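Visitor Routes in the Old Harbor Town of Skemovstead
Progress report to the Zirkel Fund, second period
21st August

Dear colleagues of the Fund,

With this report we inform you about the work done since our last report in May. The project has the aim to make the old harbor town of Skemovstead easier to visit on foot, and to bring a part of the summer visitors from the main quay to the upper streets, where the small museums and the guest houses are. The report follows the order of the work plan. Where we are behind the plan, we say so in the same section.

1. Walking routes

The plan foresees 3 marked routes. The Quay Route and the Chapel Route are finished and open. The signs are fixed, the distances are written in miles and kilometers, and the texts were checked by the town archive. On the Chapel Route we had to move one sign to the other side of the lane, because the delivery vans were turning there and the post was bent two times.

The third route, which goes from the fish market up to Losell Hill, is open only in its lower half. The upper half crosses a private meadow. The owner agrees in principle, but the written permission is still missing, and without it we don't want to put any posts in the ground. Until then the route ends at the old rope works, and visitors return by the same steps.

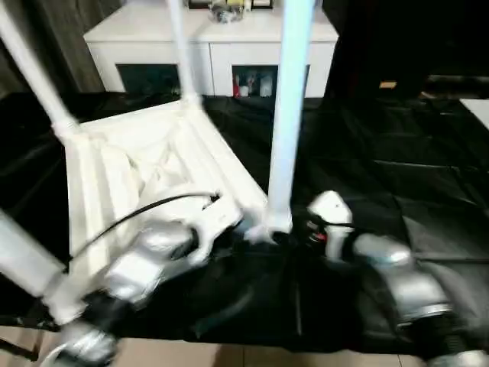 The steps themselves are in good condition, except the last flight under the rope works. There the handrail is loose. The town has promised the repair before the autumn, at its own cost, so it does not appear in our budget.

2. Visitor information point

The information point in the former customs house has been open every day during the season. Until the date of this report it received 2,764 visitors. Of these, 1,268 took a printed map of the routes. We expected that more people would take the map, and we think the reason is the place where it was lying, behind the desk. Now the maps are next to the entrance door, and people can take one without asking.

The most frequent wishes concern public toilets, the timetable of the Poduval ferry and the opening hours of the chapel. The last point is difficult for us. The chapel belongs to the parish and it is opened when somebody from the parish has time. We have agreed that a small board at the gate will show in the morning if the chapel is open on that day.

3. Guided walks

During this period 15 guided walks took place. The evening walks along the quay were full nearly each time. The morning walks to the upper streets had few participants, and we have changed the starting hour so that it fits better to the arrival of the ferry. It is too early to judge the result. The guides have also asked for a shorter text about the customs house, as the present one takes too long when the group is standing in the wind. 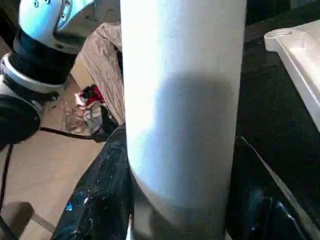

Can the Losell Hill route still be completed within the present grant period?
We believe it can, if the written permission for the meadow reaches us before the end of September. The posts and the signs are already paid and are stored in the town, and the work on the upper half needs only a few days of dry weather. If the permission comes later, we would ask the Fund for an extension of the period without additional money.

4. Cooperation with Poduval

Poduval, on the other side of the bay, has offered to show our map on the ferry and at its own landing. In return we show their cycling map at the customs house. The agreement is signed and costs nothing for both sides except the printing. The ferry company asked us to correct the position of the landing on our map, and this will be done in the next print.

5. Spending

The spending for signs and printing is inside the budget. The line for guides is a little higher than planned because of the evening walks, and the line for translation is lower, as the archive helped us with a part of the texts. We ask for your agreement to move the rest of the translation money to the guides. The detailed table and the copies of the invoices are sent separately.

6. Next steps

Until the next report we will print the corrected map, put the board at the chapel gate and continue the talks about the meadow. The information point will stay open on reduced hours after the season. We would be glad to receive your answer on the budget change before the autumn program of walks is printed.

With kind regards,
The project office, Skemovstead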